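Trekness Gesora Five-Finger Hand
Equipment page for schools, laboratories and light assembly departments

The Gesora is a four-finger-and-thumb robotic hand intended for institutions planning their first purchase of dexterous equipment. It is supplied with a wrist adapter, a power unit and control software. Departments preparing a budget request for the coming year are asked to read the planning notes on this page before contacting the sales office.

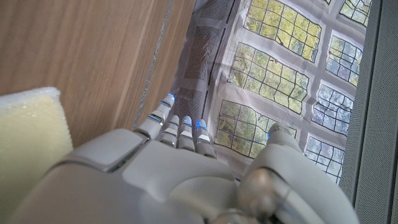

Planning notes by Édgar Mosquera
Equipment Advisor, Trekness

The smooth plastic shells on the back of the hand and the fingers are easy to wipe down. Blue lights on the fingers remain visible under ordinary room lighting, and operators should be able to see them from their normal working position. Please allow for this when choosing where the arm will stand.

The hand is one line in the budget. Buyers should also provide for the arm, a work surface, operator training and spare parts. Our Tudness service plan covers inspection and repair of the finger joints. Departments that expect daily use should order the spare finger set with the hand, as separate orders are shipped on a later schedule.

Item prices, in US dollars:
Spare finger set: 1,019
Wrist adapter, additional: 355
Replacement cable: 80

A quotation for the hand itself is prepared after a site review. The review considers the arm already in use, the available power supply and the kinds of material to be handled.
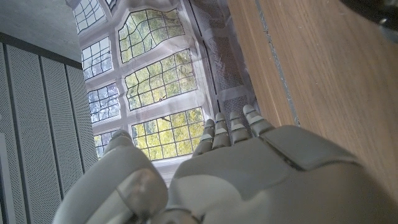 Soft goods, such as fabric and thin sheet, require more setup time than rigid parts. A department that intends to handle both should reserve 3 working days for setup and should name one person to attend throughout. Training may be combined with setup at no added charge.

Sites using the earlier Gebru hand may keep their existing power unit. The wrist adapter must be replaced.

Quotations remain valid through the end of February. Requests received by noon on Thursday are reviewed the same week.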